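Skornby Opens Snack Sampling Program to Small Food Makers

JURAU, December 12, 2023 — Skornby, a regional distributor of packaged snacks, today opened applications for a sampling program aimed at small food makers. The program places single-serve packets in 35 independent grocery stores for a trial period of 3 months.

Makers pay no listing fee during the trial. Each one supplies 1000 packets, and Skornby handles delivery and restocking. Stores keep the proceeds from the first case and share sales figures with the maker at the end of each month.

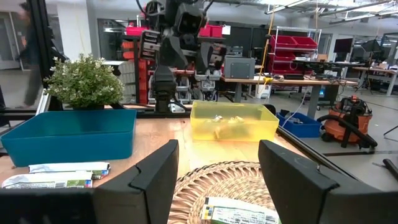 Snack packets and a round woven mat on a wooden tabletop.

"Small makers often have a good product and no way to get it near a cash register," said Bakari Kioko, program manager at Skornby. "A store owner won't take a full pallet from a name they don't know. They will take a box."

The first group of makers was picked in October and includes Zariņš, a rye crisp bakery, and Skultetti, which sells roasted chickpeas. Both will ship in the new year.

Applicants must have a current food handling license and packaging with a printed ingredient list. Products that need refrigeration are not eligible at this time — Skornby expects to review that rule after the second round. Application forms are available at the Skornby office in Jurau or by mail on request.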